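How do you clean foam slides without wrecking them?

lambert_lane
Posted Monday

I love my slides! I wear them everywhere – store, yard, pool – and now the little dots in the footbed hold on to every bit of dirt. Can they go in the washer, or is it hand wash only?
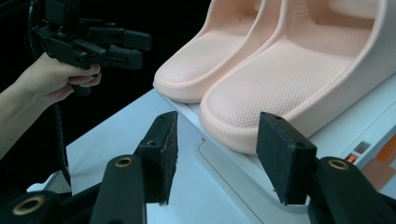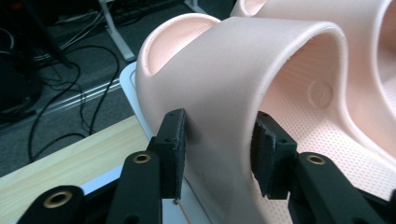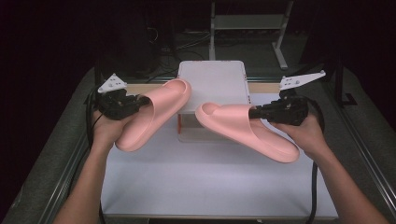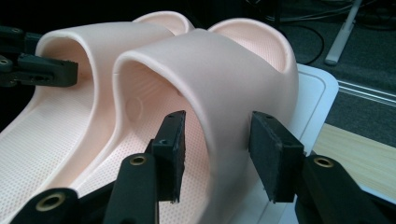
Last photo: the pair side by side

wistus40

Hand wash, and it's so easy! Lukewarm water, a squirt of dish soap, and an old soft toothbrush in small circles over the dots. Let them soak 35 minutes first if they're really grimy. I've done mine more than 40 times and they still feel great – just dry them in the shade, foam can shrink in a hot car.

kanura_kid

washer works fine, cold, no dryer

jornbridge_jo

Baking soda paste for the smell! 2 spoonfuls and a splash of water, leave it on overnight, rinse. Love this stuff. Go easy on bleach with pale colors, mine went yellow at the heel.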